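Metal bins for mixed small stuff -- who else is converted?

March 19, 2019
Posted by norner_attic

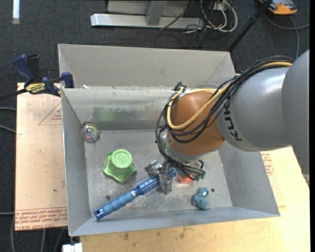 Re: Metal bins for mixed small stuff

norner_attic wrote:
OK, I am officially a sheet-metal person! Blue round brush, green star, clear ball with that pinkish shimmer, all in one gray bin, and I can spot every one of them from across the room. I had 15 fabric cubes before this and could never find a thing. The slanted walls are what sold me -- you can get your whole hand in without scraping your knuckles.

sitberg40
Love the colors against that gray! But a hairbrush in with the toys? Mine would be full of glitter by lunch. Brushes get their own cup at my house.

norner_attic
Ha, fair. I sort by size, so anything that fits in one hand goes together. Works great for me.

lidless_in_maine
I have to disagree on metal. We had a Cuvari bin in the playroom from December on and the NOISE. One ball rolling around in there sounds like a hailstorm. Went back to plastic and never looked back.

sitberg40
Felt on the bottom fixes that! I cut mine from an old table pad, took me 15 minutes.

lidless_in_maine
Felt collects crumbs though.

norner_attic
I kind of like the clatter! And a scuffed floor doesn't bother me one bit, a bin should look used. Now I want a second one for craft supplies -- has anyone tried the deep Lumbantobing ones? Do the sides slope or go straight down?

sitberg40
Straight down on mine. I'll measure it tonight and post the depth.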